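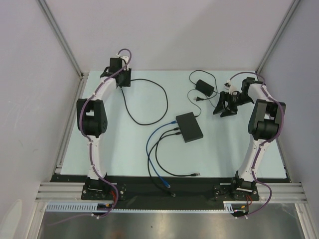
Ruoxi Ren asks why this README begins with cables and not with the software. The answer is in her own ticket from September: of 13 stops on the cell, 2 were software. The rest were a plug, a clip or a bolt, and so we start there.

Wevcombe cell: setup and care notes

Scope
These notes cover the two-arm cell in the Ganis enclosure. They do not cover the training code, please see the Enar repository for this. Maintainers: Guoqing Xue (mechanical), Xiaoyan Li (wiring).

Layout
Each arm is bolted through its black base plate at the near side of the board. The purple cable goes from the module on top of the gripper, along the outside of the elbow, then down the lower link to the base. Please keep this order. If the cable passes on the inner side, the elbow can pinch it when the arm folds.

Red wires leave beside each base and go with the small yellow connectors. Put the wires back in the duct after any work.

Task set
The current task is cable handling. The parts on the board are one flat black box, three network-style cables (one blue, two black), a power adapter with its cord, and one thick black cable laid in an open loop. Blue goes in the uppermost of the three ports. The set has 249 episodes, and 200 of them are labelled. The labels are kept in the jia folder.

Before a session
- Switch off the arms before you reach over the board.
- Check the base plate fasteners by hand, then with the key.
- Move each elbow slowly through its full range and watch the purple cable. It should never become tight.
- Wipe the front of both gripper modules with a dry cloth.
- Lay the loose cable ends toward the near side, clear of both bases.

Repairs
If a camera drops out, reseat the plug at the module first, then the one behind the base. If it drops out again the same day, change the cable and write it in the log. Do not tape over a damaged jacket, even a grey spot of wear.

After a gripper finger is replaced, run the homing script again. The old offset is not valid any more and the arm will press into the board.

Known problems
The right wrist makes a small click near the end of its travel. Deming Long has checked it on Tuesday and found no play. Please report if it gets louder.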